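Resampling demos by contact phase: anyone reproduced the Girna numbers?

dbellis
Sep 10, 2022
We've been trying to reproduce the phase-weighted sampling result from the Girna write-up. Short version of the method: segment each teleop demo into free motion, approach and contact using gripper current and end-effector speed, then oversample the approach and contact windows during behaviour cloning. No change to the architecture or the loss.

Our set is 152 demos of packing garden hand tools into a canvas tote. Policy is trained for 100 epochs, evaluated over 60 rollouts per condition, start poses drawn from the same fixed list. Uniform sampling gets 31 successes. Phase-weighted gets 42. Same seed for both, which I know is a weakness.

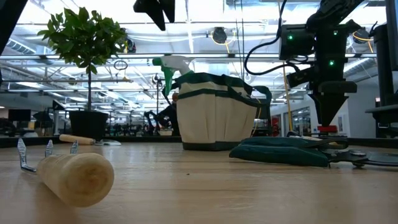
Most of the gain is on the shears and the hand rake. Grasp failures dropped, placement failures stayed flat. I would have expected placement to improve too, as the release is inside a contact window by our thresholds.

okokkonen
What is your threshold on gripper current? If it is a fixed value, wooden handles and padded grips will trigger at different points in the close. We had to normalise per object or the segment boundaries drifted by several timesteps.

gmackay
One seed is not a result. 31 against 42 out of 60 looks decent until you retrain. We ran the same comparison at Keltden on a different task with 10 seeds and the spread between seeds was bigger than the gap between methods. I'd call this unproven.

dbellis
Fixed threshold, yes. Will try normalising.
@gmackay fair, but was your Keltden task contact-heavy? The write-up only claims a benefit where free motion dominates the demo length.

gmackay
Drawer opening. Lots of contact, short approach. So maybe not the best test of the claim, but the seed variance is still there and you haven't measured yours.

rochoa
Disagree with Gillespie on "unproven". The grasp/placement split is informative even with one seed. If it were just retraining noise I'd expect both failure types to move.

gmackay
Not if they have different base rates. How many placement failures were there under uniform?

dbellis
Nine, and nine again with weighting. The rest were grasp failures.

gmackay
Then you can't say much about placement either way.

kebihara
Check your action chunking. If chunks straddle a segment boundary, are you weighting by the first step or by the majority? We used first step and the release was getting labelled as free motion half the time. That would explain flat placement.

dbellis
First step. I'll relabel by majority and rerun with more seeds, training is cheap enough. Rollouts are the slow part.

okokkonen
Post the segment length histogram as well please. Mean values hide the problem.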